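Desk mat
16 shares | 9 comments

A desk mat is a flat sheet laid over part of a table to protect the surface and mark out a working area. Sellers also call it a desk pad, a work mat or, in older catalogs, a blotter. The names are used loosely, and claims that they refer to separate products should be read with some doubt.

Most mats sold for home and office use are dark gray or black. Makers say dark colors cut glare and hide wear. The second claim is easy to accept. The first depends on the finish, and a dark mat under a ceiling light can still show a pale sheen in the middle.
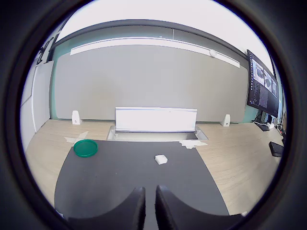

Small items are easier to find against a plain, dark background, and this is the best argument for owning a mat at all. A white block or a shallow dish stands out on dark gray in a way that it may not on pale oak. Whether this makes anyone work faster is another matter. The figure of 888 hours saved over a working life, printed in the Trondus catalog, came with no source, and the company dropped it the following March.

Size and placement

Buyers tend to choose by the size of the table and forget what is built into it. Many newer desks have a power box set into the top, with a hinged lid that needs room to open. A mat that covers the box has to be pulled back each time, so the usable area is smaller than the tabletop suggests.

Fixing

Mats are advertised as non-slip. Many owners tape the corners anyway.

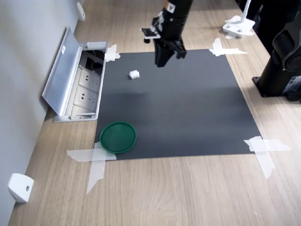 Crossed strips hold better than single ones, according to Alfie Nuttall, whose short guide to desk surfaces is often quoted on the subject. Nuttall gave no test results, and the guide was paid for by Pratelar, a seller of tape. Translucent tape shows less on light wood but wrinkles easily, and its effect on an oiled finish is disputed.

Related articles
Blotting paper
Cable well
Drawer liner
Masking tape
Ramo (furniture maker)
Table pad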